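Llevo toda la semana peleándome con el presupuesto de las pinzas manuales, y por fin tengo números. Tinovum nos pide 873 euros por cada una y Sarnel 662, pero sin cable ni dedos de repuesto (¡y los dedos vuelan!). Necesitamos dos, sí o sí. 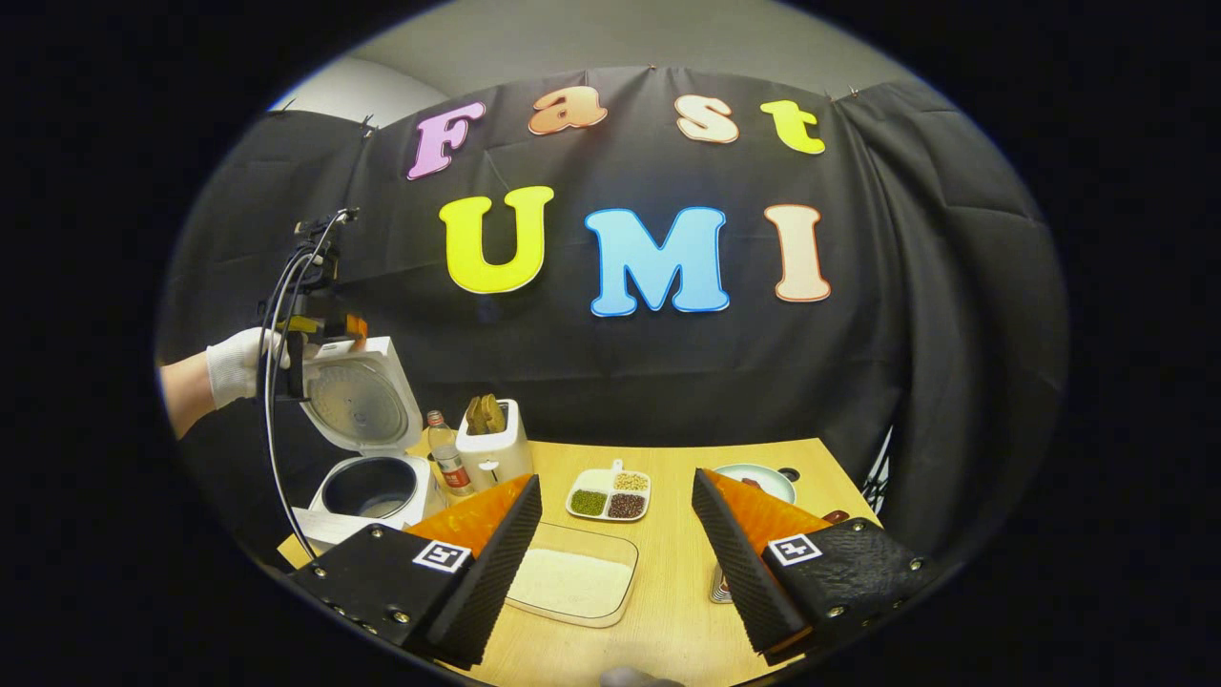
*Pinza en mano, con la tapa de la arrocera.*

Vangelis quiere cuatro, para no parar si se rompe una. Yo prefiero gastar en recambios y dejar lo demás para noviembre... ya veremos quién gana.

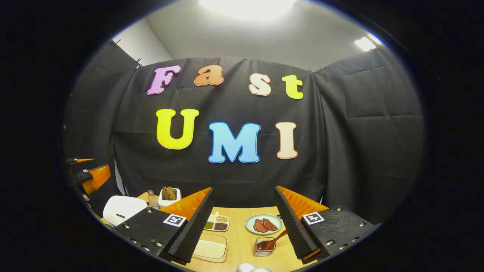 *La mesa, con la bandeja de compartimentos en medio.*

Los cacharros de cocina van en otra partida, menos mal. Mañana llamo a Sarnel a ver si me rebajan el envío.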